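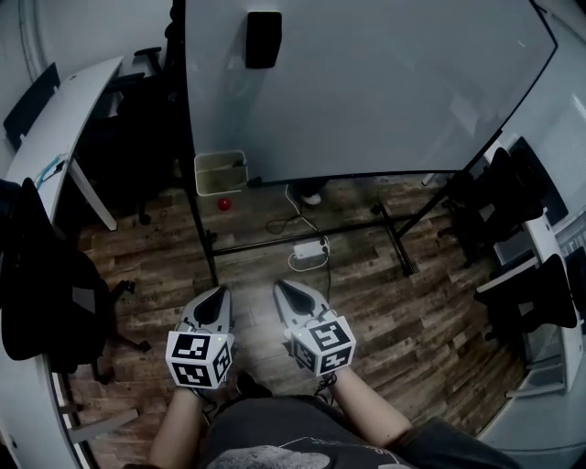 Pre-use inspection, hand-held gripper pair, comparison of Drasholm and Kolev finger pads
Room: Clarkton, small room, ground floor
Inspected by: Despina Leka
Date: Sun 7 January
Sheet revision: October issue, with section 6 added by hand and now typed in

Result codes: **P** pass, **PC** pass with comment, **F** fail, **NA** not applicable. An F in sections 1 to 3 stops the session. An F elsewhere is a note to the next person unless the comment says otherwise.

## 1. Floor and walkways

| No. | Item | Result | Comment |
|---|---|---|---|
| 1.1 | Planks sound, no lifted edges | P | |
| 1.2 | Loose objects clear of the operator's path | F | Small red ball on the floor under the whiteboard. Pick up before anyone walks with the grippers raised. |
| 1.3 | Power strip out of the walking area | PC | Under the whiteboard, near the centre of the floor. Tolerable for seated work. Not for walking tasks. |
| 1.4 | Cables flat or covered | F | White cable and black cable coil across the planks from the strip. See note A. |
| 1.5 | Chairs pushed in or removed | PC | Leave only what the task needs. |
| 1.6 | Wastebasket clear of stand feet | PC | Under the whiteboard. Shift to the wall when the ball is picked up. |

**Note A.** The operator looks at the finger pads during a task and does not look at the floor. A cable loop that is easy to step over in normal use gets caught on a shoe in this work. Two ways to fix it: run the strip along the wall behind the desk legs, or put down the rubber cable cover from the Bamero kit. The first is better. The cover has a raised edge and I would sooner have no edge at all. Closed-toe shoes remain mandatory either way.

1.2 and 1.4 were put right before the functional checks in section 5. Rechecked and initialled DL. The F results stay on the sheet as found.

## 2. Furniture and fixed items

| No. | Item | Result | Comment |
|---|---|---|---|
| 2.1 | Mobile whiteboard stable on its stand | P | Pushed by hand at mid height from both sides. No rocking. |
| 2.2 | Whiteboard tilt locked | PC | Holds, but the right knob needs another half turn every time it is moved. |
| 2.3 | Whiteboard glare acceptable for tracking | F | See note B. |
| 2.4 | Crossbar and feet outside arm and foot range | PC | Seated operator is clear. A standing operator taking one step forward is not. |
| 2.5 | Desk edges free of splinters, burrs, clamps | P | |
| 2.6 | Radiator clear, nothing draped over it | P | Do not rest grippers or spare battery packs on it. |
| 2.7 | Cables on desks tidied | PC | Light blue one on the left desk. Coil or unplug. |

**Note B.** The board has a glossy face and throws light back. With the board tilted as found, the tracker dropped the left marker cube in 15 of 146 logged passes. With the board turned to face the wall it dropped none in the same number of passes. The pads made no difference to this, which was expected. Turn the board round or wheel it out for any session that counts toward the comparison. The 146 passes with the board in place are kept in the log under their own heading and must not be merged with the rest.

## 3. Electrical

| No. | Item | Result | Comment |
|---|---|---|---|
| 3.1 | Power strip casing intact | P | |
| 3.2 | Power strip test tag in date | PC | In date, but the next test falls before the comparison is due to finish. Book it. |
| 3.3 | No strip plugged into another strip | P | |
| 3.4 | Gripper cables free of nicks and sharp bends | PC | Right side has a flattened section near the wrist strap. Insulation unbroken. Photograph weekly. |
| 3.5 | Strain relief at marker cube | P | Both sides. |
| 3.6 | Battery packs not swollen | P | |

## 4. Gripper units

Both units are the same body with interchangeable pads. Inspect left and right separately and do not carry a result across.

| No. | Item | Left | Right | Comment |
|---|---|---|---|---|
| 4.1 | Body free of cracks | P | P | |
| 4.2 | Handle tight, no play | P | PC | Right has slight side play at full squeeze. |
| 4.3 | Finger pad seated fully | P | P | Black teardrop pads fitted both sides for this inspection. |
| 4.4 | Pad surface clean, no tears | P | P | Wiped with a dry cloth only. Solvent hardens the Kolev pads. |
| 4.5 | Marker cube square to body | P | P | |
| 4.6 | Marker faces clean and flat | PC | P | Left has one corner starting to lift. Pressed back. Replace if it lifts again. |
| 4.7 | Straps hold without pinching | P | P | |
| 4.8 | Indicator light steady green with unit ready | P | P | Check each unit in turn from above. |
| 4.9 | Trigger returns without sticking | P | PC | See note C. |

**Note C.** The right trigger returns more slowly than the left. It still comes back on its own, so it passes, but it affects the comparison. If the Drasholm pads are always run on the left and the Kolev pads always on the right, the Kolev pads will look slower to release when the fault is in the trigger. Swap the pads between hands halfway through each block. This was not done in the first block. Those results should be treated as a practice run.

The limit for replacing the return spring is 500 cycles past the first slow reading. The right unit is at 207. Order the spring now – delivery to Clarkton has not been quick.

## 5. Functional checks

Carried out after the floor was cleared, operator seated.

| No. | Item | Result | Comment |
|---|---|---|---|
| 5.1 | Both units tracked at rest | P | |
| 5.2 | Both units tracked at full reach | P | Whiteboard turned to the wall. |
| 5.3 | Cubes do not block each other with hands together | PC | The left cube hides part of the right when the wrists cross. Tell operators to avoid crossing. |
| 5.4 | Cable slack enough for full wrist turn | P | |
| 5.5 | Slack does not hang into the pad area | PC | Acceptable with sleeves short or rolled. Loose cuffs drag the cable forward. |
| 5.6 | Open and close recorded on both channels | P | |
| 5.7 | Stop word agreed and tested | P | |

### Pad comments from 5.6

Drasholm pads: firm, good on flat-sided blocks, tend to push a round item out if the grip is off centre. No marks left on the test pieces.

Kolev pads: softer, take hold of round items better, slower to let go of anything light. Thin card stuck to them and had to be shaken off. Part of that is the trigger (note C) and I can't yet say how much.

Neither set is rejected on safety grounds. Preference between them is outside this sheet and goes in the comparison report.

## 6. Operator

| No. | Item | Result | Comment |
|---|---|---|---|
| 6.1 | Closed-toe shoes | P | |
| 6.2 | Forearms bare or sleeves secured | P | |
| 6.3 | Watches, rings and bracelets off | P | |
| 6.4 | Skin checked under straps after each block | PC | Light redness on the right, gone by the next block. Loosen one notch. |
| 6.5 | Break taken between blocks | F | Two blocks were run back to back to finish before the room was needed. Don't repeat. |
| 6.6 | Other people behind the operator or outside the cable area | PC | Anyone standing behind the whiteboard can't be seen properly by the operator and must call out before moving. |

Item 6.6 was added after the last inspection. It applies even when the grippers are switched off, as the operator's hands are full either way.

## Actions

- Reroute power strip along the wall. Open.
- Turn or remove whiteboard before each counted session. Standing instruction, put it on the door.
- Order return spring, right unit. Open.
- Book test and tag for power strip. Open.
- Replace right trigger spring before the third block, whatever the cycle count by then.
- Spare marker faces for the left cube: one sheet in the Bamero kit, none in the cupboard.
- Add a column to the log for which hand each pad set was on. Done.

Cleared for seated work only. Walking tasks are not cleared until 1.3 and 2.4 have been inspected again.

D. Leka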